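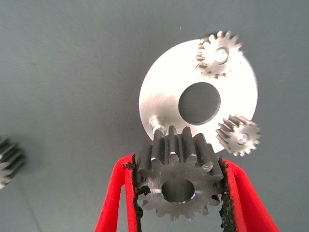 A reader in Bredton wrote in to ask why her bike gets easier to pedal on a hill when she changes gear, and whether she is doing less work. She is pushing less hard, but she has to push for longer. Gears let you trade one for the other.

A gear is a wheel with teeth around its edge. The teeth of one gear fit into the gaps of the next, so when the first one turns, the second one has to turn too. Two gears that touch like this always turn in opposite directions. If you want them to go the same way, put a third gear between them.

Size matters as well. Say a small gear has 10 teeth and a big one has 20. The small gear must go around twice to turn the big gear once. The big gear turns more slowly, but with more force -- handy for lifting something heavy. Swap them so the big gear drives the small one, and you get more speed and less force.

On a bike the gears don't touch. A chain joins them, so they both turn the same way. The idea is still the same.

Gears are very old. People were making them more than 2000 years ago, and some early ones were cut from wood. Water mills used them to turn heavy stones that ground grain into flour.

Many gears today are made of steel, because it is strong and wears down slowly. The plainest kind is called a spur gear. Its teeth are straight.

Look for gears in a hand whisk, a wind-up clock or a salad spinner. Turn the handle slowly and watch which part moves fastest. Keep your fingers away from the teeth -- they can pinch.

Last updated: 2024-07-28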